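TV & Streaming | What We're Watching
4 min read
Print this article | E-mail to a friend

I finally caught up with the new run of Grastard over the weekend, all 9 episodes of it, and I've been boring everyone at work about it ever since. So now it's your turn! If you're still partway through, I'll keep clear of the very end, but I am going to talk about episode three and the business with the ferry, so skip to the next item if you'd like to go in fresh.

For anyone who missed the first series, Grastard is the slow one about a fishing town where the harbour office starts picking up radio calls from a boat that sank years ago. Tosia runs the office (and most of the town, if we're being fair) and Long is the engineer sent over from the mainland to fix the mast, who was only meant to stay for 12 days. He's been there two series now and I don't think he's fixed anything.

Last time round we left Long on the wrong side of the breakwater with the tide coming in, and my inbox filled up with theories about whether he'd made it. I was firmly in the "he's fine, he's under the jetty" camp. I was wrong about the jetty, but I'll take half a point. What I hadn't expected was that the programme would leave us waiting until episode three to find out, and spend the first two almost entirely with Tosia, going through his things and answering his phone. Some of you hated that. I loved it – the scene where she listens to the same voicemail over and over while the kettle boils is the best thing the series has done.
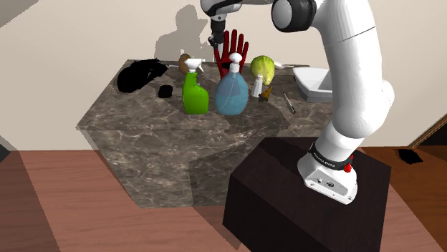

Then there's the ferry. I've watched that sequence twice and I still can't work out how Long gets from the car deck to the wheelhouse without passing the two men from Stosano, who we've just been shown standing on the only staircase. My sister reckons there's a second staircase. I've looked, and I can't see one. It did take the shine off a bit, especially when the rest of the episode is so careful about who knows what.

I've warmed to the Stosano lot, by the way. They were cardboard villains in series one, forever climbing out of big cars, and now at least one of them has a reason for wanting the mast left broken. The money side still confuses me. We're told the whole harbour hangs on a debt of 960 pounds, and I kept waiting for somebody to have a whip-round.

The music is lovely again, lots of low brass and not much else, and they've kept the old title sequence with the gulls. The subtitles on the radio calls are far too small, though. I had to get up and stand by the telly for most of episode six, and I missed a whole conversation about the lighthouse keys because of it.

There's talk of a third series, with filming to start in November. I hope they give Tosia a trip to the mainland, as she's been threatening one since the very first episode and I'd like to see what she makes of the place. Write in with your ferry theories and I'll print the best ones next month – staircase diagrams very welcome.

Print this article | E-mail to a friend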